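Facilities and Equipment Support
Ticket 234: Charging accessories returned from Daltby room, sorting and replacement
Category: Small electrical, loan accessories
Priority: Normal
Status: Closed
Opened by: Impi Suominen
Assigned to: Kwok-wai Wan
Opened: Dec 9, 2023

Summary of request

The requester reports that the green charging accessories held for the Daltby meeting room can no longer be issued as complete sets. The adapters and cables have been returned together without being separated, and borrowers are receiving adapters that do not match the cable supplied. One borrower has also reported that a device did not charge overnight. The requester asks that the accessories be untangled, checked and relabelled, and that any faulty item be withdrawn.

Initial response (K. Wan)

Thank you for your request. Please confirm the following so that the work can be scheduled:

Whether the accessories are currently on loan or have all been returned.
Whether the borrower who reported the fault kept the adapter and cable together when returning them.
Whether the outlet used was the desk outlet or the wall outlet beside the door.

In the meantime, please do not issue any of the green accessories. Borrowers may be offered a white set from cupboard 2.

Requester reply (I. Suominen)

All items on the loan sheet have been returned. The borrower did not keep the adapter and cable together. She recalls a plain block with the cable coming out of one end, but could not say whether it was one of the small cubes or the larger, rounded type. The desk outlet was used. I have since plugged a lamp into that outlet and it works normally.

I would also note that the colour is not a reliable guide. The accessories were bought in two orders, the first from Storkus and the second from Poon, and the shades are close enough that staff at the desk have treated them as one kind.

Work log, entry 1 (K. Wan)

Accessories unpacked for sorting. No item was plugged in at this stage. The cables were knotted around each other and around the adapters, and it was not possible to tell by following a cable which adapter it had been issued with.

The adapters fall into two groups by shape. The first group is the small cube with two USB ports on the front. The second is the longer block with rounded corners. It was decided to sort by shape first and to leave the question of shade until the cables were free.
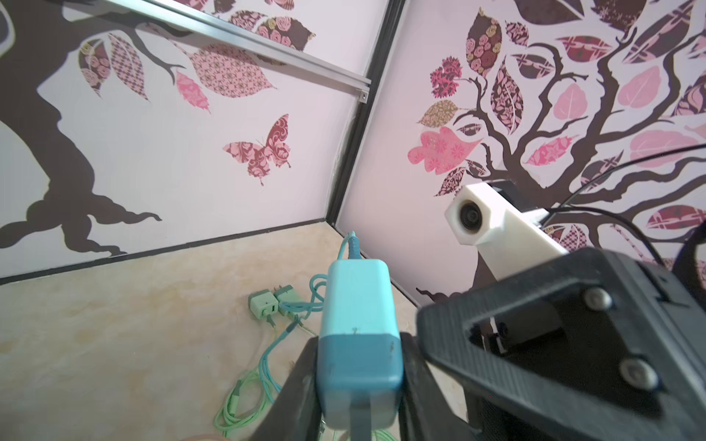
Work log, entry 2 (K. Wan)

The cables were freed by working from the adapter end outward. Pulling on the loose ends tightens the knot and puts strain on the connector, and staff are asked to avoid this. Where a cable could be unplugged from its adapter, it was unplugged before any attempt was made to loosen it.

Once free, each cable was laid straight and looked over along its full length. One cable had a split in the outer cover close to the connector. It has been bagged, marked "Do not use" and placed in the electrical waste bin. The remaining cables showed ordinary wear only. Surface marks on an adapter are not a reason to withdraw it, provided the casing is closed and the prongs are straight.

Work log, entry 3 (K. Wan)

Each adapter was tested at the bench with a cable known to be good, and then again with a cable from the returned lot. Both ports were tried on the cubes. All adapters supplied power on both tests.

The withdrawn cable was tested once before disposal. It charged when held straight and stopped when bent near the split. This is consistent with the overnight fault reported. The adapter used by the borrower cannot be identified, but as every adapter passed, no further search will be made for it.

Requester query (I. Suominen)

Thank you for the update. Two questions. First, may the larger blocks and the cubes be issued interchangeably? Second, the loan sheet gives one number for each set, and I am not certain how this should be recorded if a cable is replaced while its adapter is not.

Response (K. Wan)

On the first question, no. Borrowers often need to charge a phone and a tablet together, and the cube is the one that should go out for that purpose. Please ask which is required when the booking is made.

On the second question, the adapter will carry the set number from now on. The cable will carry the same number on a paper flag. If a cable is withdrawn, the new cable takes the old number and a line is added to the remarks column. The set number itself does not change. The affected set is number 221, and its remarks column has been filled in accordingly.

Work log, entry 4 (K. Wan)

Labels printed and applied to the flat side of each adapter, clear of the prongs and ports and clear of the rating text. Paper flags fixed to the cables a hand's width from the connector. Each cable has been coiled loosely and secured with a fabric tie. Elastic bands should not be used.

A replacement cable has been ordered from Mendemano under the small purchases limit. The requester's approval was received by email. Set 221 will remain in the office until the cable arrives, which the supplier expects in January.

The remaining sets have been placed in separate zip bags and returned to the Daltby room drawer. A copy of the revised loan sheet has been left in the same drawer.

Instructions for desk staff

1. Issue one bag per borrower. Do not combine items from two bags.
2. On return, open the bag and check that the number on the adapter matches the number on the cable.
3. If the cable has been returned loose, coil it before putting it away.
4. If the borrower reports a fault, keep the adapter and cable together in their bag, write the fault on the bag and send it to this office.
5. Do not test a reported item at the desk.

Requester confirmation (I. Suominen)

Received with thanks. The drawer has been checked against the revised sheet and the numbers agree. The instructions have been placed in the desk binder. I would be grateful if the white sets in cupboard 2 could be labelled in the same manner when time permits.

Closing note (K. Wan)

The request concerning the white sets has been noted and should be submitted as a separate ticket so that the time can be recorded against the correct room. Please quote ticket 234 when doing so. The supply of the replacement cable will be followed up by this office under the purchase record, and no action is required from the requester.

Resolution: Faulty cable withdrawn, remaining accessories sorted, tested and relabelled.
Status changed from Open to Closed.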